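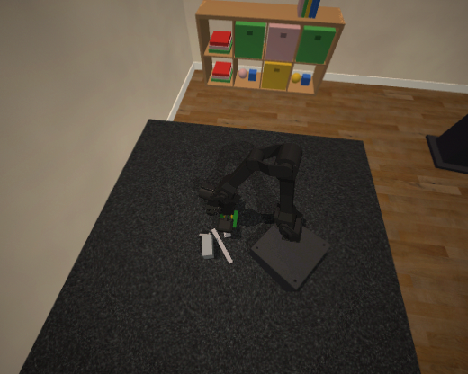 How long should a new carpet runner sit flat before it is fixed to the stairs?

Leave it unrolled, pile side up, for 20 hours in the room where it will be installed. Wool runners stored in a cold garage need 30.

Measuring

Measure one tread from the nosing to the riser, then the riser itself, and add the two figures. Multiply by the number of steps. Add one extra riser for the top landing and 40 mm at each end for turning under. Winders are measured separately along the longest side of the runner path.

Do not work from the builder's drawings. Tread depth often varies within one flight, especially in houses where a step has been rebuilt. Check every tread and use the largest reading.

Marking out

1. Find the center of the top and bottom treads and snap a chalk line between them.
2. Mark half the runner width on both sides of the line, on every tread.
3. Cut the gripper strips 40 mm shorter than the runner width.
4. Nail one strip to the back of each tread and one to the base of each riser, pins facing the joint. Leave a gap slightly less than two thicknesses of carpet.

Pad

Cut the pad to the same width as the gripper strips. It should butt against the tread strip, wrap over the nosing, and stop just under it. Staple along the back edge first, pull forward, then staple below the nosing. Felt pad gives a firmer edge than foam.

Fitting

Start at the bottom. Hook the runner onto the first riser strip and tuck it in with a stair tool. Work up one step at a time, checking both edges against the marks before tucking. A drift of 2 mm per step is hard to see at first and obvious by the landing.

Patterned runners such as the Grolholm stripe should be checked against the chalk marks at every tread. Plain ones can be checked at every third.

At the top, fold the end under, staple through the fold, and press the pile back over the staples with a blunt blade.

Text: Rocío Vidal. Revised in March by Kibet Nyamweya (winder measurements).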